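Ticket: Arm stops short above display stand, then closes on nothing
Opened by: Amr Younis
Assigned to: Marcelino Aguirre
Site: Paredes, demo counter
Priority: High (raised from Normal)
Status: Resolved, monitoring

Amr Younis wrote:

Hello Marcelino, and thank you again for picking up the phone during your lunch. I promised I would put it all in writing, so here goes, and do forgive me if I ramble a little.

The arm on the demo counter has started stopping short when it goes for anything on the stepped stand. It comes down nicely, slows as it should, and then the fingers close in the air a little way above the item. Ridov then reports "grasp complete" and the arm sets off for the drop-off point carrying nothing at all. We ran 80 picks this morning and 13 of them ended like that. Every one of the 13 was on the stand. Picks from the tabletop and from the basket were fine, which I found rather puzzling.

The one that made me raise the priority was a little different. The arm came down too low instead of too high, pressed on the stand and shoved it along the table before the force stop cut in. My hand was well clear, I'm glad to say, but I had been tidying the front of the table only a minute earlier and it did give me a start. The stand isn't cracked as far as I can tell. I have switched the cell off at the wall and put a note on it.

What I have tried so far: restarting Ridov, restarting the arm controller, wiping the wrist camera with the proper cloth, and going back to the Barora settings we saved in January. No change from any of them.

Marcelino Aguirre wrote:

Hello Amr, no need to apologise, I would much sooner have too much than too little! You did exactly the right thing by switching it off. Please leave it off for now, even if someone comes by and asks very nicely for a demonstration.

Could you send me two things when you have a moment? First, the Ridov log from the run. Second, one view from the wrist camera with the stand laid out as it was this morning. You can power the camera alone from the grey switch without waking the arm – the drives stay dead, so you are quite safe to do it.

Amr Younis wrote:

Log sent by email, it was too big for the ticket. The camera view is below.
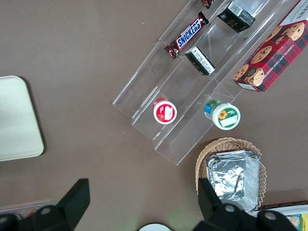 Depth is where I would put my money, having gone through the log over two cups of tea. For each bad pick I looked at the height Ridov had estimated for the item and set it against the height of the step it was meant to be on, and the two simply don't agree. Your stand is clear acrylic, and you can see the edges and reflections catching the light along it. The depth estimate has no solid surface to hold on to there. Sometimes it grabs a bright edge and decides the surface is higher than it is, and sometimes it looks straight through to the table and decides it is lower. The Snickers bar up on the top part is a good case: Ridov finds the wrapper without any trouble, then takes its height from the clear shelf beside it. I would keep an eye on the foil tray in the basket as well, with all those shiny wrinkles, although I found no bad picks there.

As for "grasp complete", that is a separate fault and I'm afraid it's one of ours. The check only asked whether the fingers had finished moving. It ought to ask how far apart they ended up, and it did so until the Prarix update, when the setting went back to its default. I'm sorry about that, it should have been in the notes we sent you.

Please could you do the following, in this order:

Leave the arm off and move the stand back to its marks.
Lay strips of matt tape along the top of each step, full width.
In Barora, type in the step heights by hand and tick "use fixed surface".
In Ridov, turn "check finger gap" back on.
Set the downward force limit to 12.
Power up, stand behind the line, and run at slow speed with the stop button in your hand.

Don't go back to full speed until I have seen the slow run, please.

Amr Younis wrote:

All done, and it took me rather longer than I had hoped, mostly because the first roll of tape was glossy and I had to go out for another. Slow run finished, no empty grasps and no contact with the stand. I then lifted one item away by hand between picks, with the arm paused, to see what it would do. The fingers closed, Ridov said "no item held" and it stopped and waited for me. Lovely!

One question: the tape doesn't look very smart on the counter. Would a frosted stand do the same job?

Marcelino Aguirre wrote:

That is very good news. I have been through the slow run and the heights are steady on every step, so you may go back to full speed. Do keep the force limit where it is.

A frosted stand should be fine, but please send me its step heights before you swap it in and do another slow run first. I will leave this ticket on monitoring until the arm has done 1800 picks with the new settings. If it presses on anything again before then, switch off at the wall as you did today and ring me straight away, tea or no tea.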